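March, a bit after nine at night

I meant to get to the desk today and write to the Orcombe people about the roof, and instead I gave the whole afternoon to lollies. I'm not sorry. The rain had set in by lunch and the kitchen was the only warm room in the house, so I put the checked cloth on the table, the green and cream one that came from Mum's, and tipped the shopping out on it to see what we had for the party bags.

Abenezer had been to the big grocer on the far side of the river, the one he loves because he never comes out with what he went in for. I'd asked for something small and wrapped, and he came home with 47 packets and a jar of pickled plums. The plums are for him. He was so pleased with himself I didn't have the heart to mention that only 15 children are coming, and anyway the grown-ups will want some – Ross certainly will, he has been known to go through a niece's party bag in the car.

I'd forgotten how much I like this sort of job. You sit down, the kettle's on, there's the radio going in the other room, and your hands have something to do while your mind wanders off to wherever it likes. Mine went to the milk bar near the old school, and the paper bags with the twisted corners, and how long we used to stand there choosing while the poor woman behind the counter waited with her tongs. 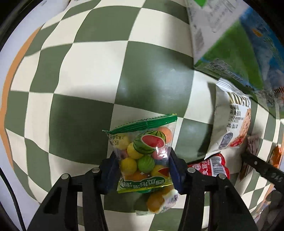
p. 183

The watermelon ones are my favourites to look at. Clear bags with a shiny green strip along the top and a great slice of melon printed on the front, and all those round coloured balls crowded up behind it, pink and orange and yellow and a green one with faint stripes on it like a tiny melon itself. The writing is Chinese and I can't read a word, so I have asked Abenezer to find out from his friend at work whether there's anything in them we ought to tell the parents. I'll put them aside until he does. Little Tess can't have nuts and I won't guess at it.

Ross rang in the middle of everything to ask if he should bring the trestle, and then stayed on for half an hour about his knee and the new neighbours and whether Plerkora is worth the drive at Easter. (I think yes, if the weather holds, but he wants someone to tell him no.) By the time I'd hung up the tea was stone cold and I'd lost track of which pile was which, so I started again from the beginning and didn't mind a bit.

Still to do: ribbon, name tags, ask next door for the 2 big platters, and find the good scissors. Abenezer says they're in the shed. I looked in the shed.

Soup for dinner, and toast made from the end of the loaf. He opened the plums and we had some afterwards, standing up at the bench, and they were very sour and rather good. The cloth is still on the table with everything on it and I think we'll just eat breakfast at the bench as well.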